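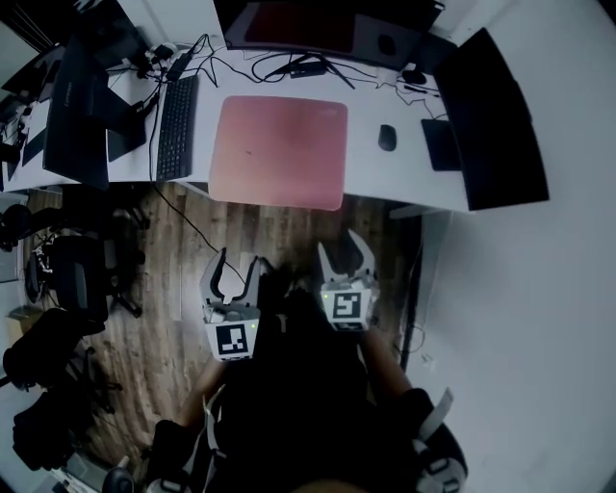 Stitis hand-held gripper kit: full pair or single for desk-tidying demos?

Posted by Yolotzin Ayala in Kits and Hardware

Hi all! I've had the Stitis two-hand kit on loan from Cloltgate since the start of May and I have to decide whether to keep it. The pair is $1371 and the single gripper is $891, same software with both. I'm recording demos for a small tabletop arm project (putting office desks back in order, basically) and I go back and forth on this every evening.

My practice spot is a white corner desk with three big monitors and the usual mess of cables along the back. The job I started with is dead simple: pick up the black mouse from the bare desk and put it down on the pink mouse pad. Then straighten the keyboard, which is where it gets ugly, since the cable goes off the front of the desk and drags on everything.

What I like so far: the jaws are soft enough that I'm not scared of scratching anything, and the green light on each mount is easy to catch while you're working. Setup took me one evening and most of that was me not reading the sheet.

What I don't like: I lose tracking on the left gripper all the time. It happens when I turn my wrist inward, like when I go for the far side of the keyboard. The app drops the take and I start over. My right hand is nearly perfect. Also my forearms are toast after a session, but I'm guessing that's just me being out of shape.

So two things. Is the left-hand dropout a bad unit, or am I holding it wrong? And if most of my tasks are one-handed anyway, is the single enough? The loan people want an answer soon and I'd love to hear from somebody who has paid for one with their own money.

Isla MacKinnon

I bought the pair with my own money, so hi, that's me! I've had mine long enough to have worn out one set of finger pads.

My guess is you don't have a bad unit. The headset camera has to see that black-and-white marker on the mount, and when you roll your wrist inward the marker turns away from your face. Everybody does it more with the hand they don't write with. Try this before you send anything back:

Swap hands. Put the left gripper in your right hand and do the same mouse pickup ten times. If the dropouts follow the gripper, write to Stitis and ask for a replacement. If they stay with your left hand, it's your wrist.

Check the marker for shine. If there's a lamp or a window right behind you, the white part can blow out and the app gives up. I moved a floor lamp and got rid of half my trouble that way. Monitors can do it too, so try a take with them switched off.

Run the calibration again with your elbows where you'd really keep them. I did mine the first time with my arms straight out like a sleepwalker, then worked with my elbows tucked in, and wondered why it was off!

For the keyboard, go in from the near side and push instead of reaching over. You keep both markers pointed up and it looks better in the recording too. And unplug the thing, or at least pull the cable up onto the desk before you start. A hanging cable is miserable even with bare hands, and you don't want a whole batch of takes where the keyboard creeps back.

On money – I'd keep the pair. I thought I was a one-handed person as well, and then I got to cables. You hold the plug with one and the cord with the other and there's no way around it. Buying the single and adding a second later costs more than the pair did when I looked, though you should check that with Cloltgate.

The tired forearms get better. I do short sessions now and put them down in between. I also raised my chair and rested my hips against the desk edge when standing, whichever felt less bad that day.

Evaristo Nava

Return it. I had the older Kotley version and it was nothing but trouble, the charging port came loose and support took forever. For that price you can print your own grippers, stick markers on them and use free software. There are plans all over the place.

Isla MacKinnon replied:

The Kotley is a different product though, and the charging is different on this one. Printing your own is fun if you like that sort of thing, but she'd be spending her evenings on calibration code instead of recording.

Evaristo Nava replied:

Fair, I haven't tried the new one. Still think it's too much money.

Uriel Ochoa

I'm going to disagree with Isla a little. I have the single and I've been happy with it for a year. It comes down to what your arm can do. You said small tabletop arm, one arm? If it's one arm then two-handed takes aren't much use to you, the robot can't copy them. You'd be paying $480 extra for footage you can't train on. If you're planning on a second arm soon, get the pair and be done with it.

For the mouse job specifically: approach it from above, jaws open just a bit wider than the mouse, and don't squeeze it until you've stopped moving. My early takes were all bad on this. I'd start closing while I was still coming down and nudge the mouse away, and then the arm learned to nudge it too, which was pretty funny the first time and less so after that. Lift it clear of the pad edge before you go sideways. Some pads are soft enough to snag.

Move the mouse to a different starting spot between takes, and turn it some as well. If it starts in the same place each time you'll get an arm that only works in that place. I also shift the mouse pad now and then.

Two complaints so you don't think I'm selling these. The strap it comes with is too stiff (I replaced mine with a soft one from Beltrán and it's much nicer), and the app doesn't let you trim the beginning of a take, so you end up with a lot of footage of yourself getting settled. You can trim it on a computer afterward but it's a nuisance.

Yolotzin Ayala replied:

Thank you both, and Evaristo too! I swapped hands tonight and the dropouts stayed on my left side, so it's my wrist after all. Coming at the keyboard from the near side helped right away. It is just the one arm for now, Uriel, so I'm leaning toward the single, but I want to try the cable thing with both before the loan is up. Does anybody know if Cloltgate will let you trade the pair for a single without shipping the whole box back?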